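Dropping one camera from a three-camera policy: what do you lose?
September – posted by Sadov
2 min read

Sadov
We trained the utensil sorting policy on 300 demos and ran 20 trials per condition. With all three views it finished 14. My question is whether the second fixed view is worth keeping. I want to mask it at training time and retrain, not just blank it at test time.

Pathak
Masking at training is right. If you blank it only at test, you measure how badly the network handles a black input, and that says little about the view itself.

Stosalex
I'd start somewhere else. 14 of 20 is too few trials to rank anything. Two conditions three trials apart are the same result as far as I'm concerned.

Sadov
Agreed on the count, but every trial needs a reset by hand and we have two people. I can do 20 more per condition if the layouts are fixed in advance.

Collum
Fix the layouts either way. Maximiliano Collado did this on our bench – same start positions for each condition, compared in pairs. It took far fewer trials to see a difference.

Stosalex
Pairs help. I still wouldn't publish a ranking from it.

Pathak
Can you post one image per view? Hard to argue about views we haven't seen.

Sadov
Wrist, second fixed, overhead, in that order. They are not synchronized. 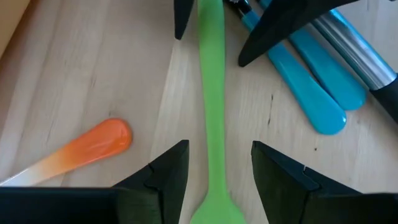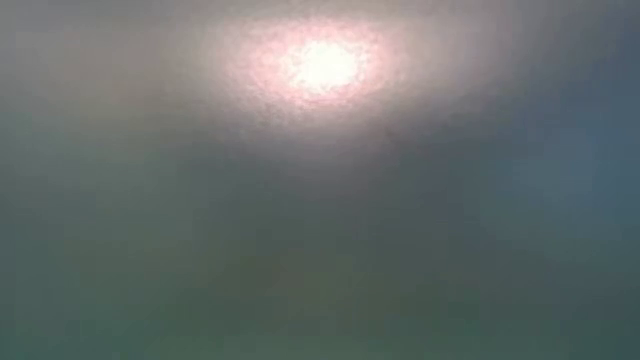
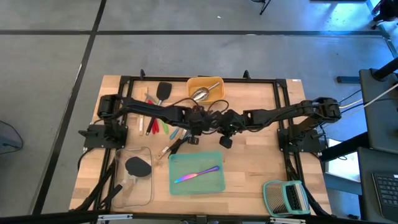 First: green utensil between the wrist gripper's fingers. Second: bright spot and haze, no object outlines. Third: both arms over the table, yellow bin near the top edge.

Pathak
Then check how many demos have a second view like that before you retrain. Averaging them with clear ones would hide the effect.

Stosalex
Same request from me, per demo.

Contact the moderators | Copyright forum members | Back to top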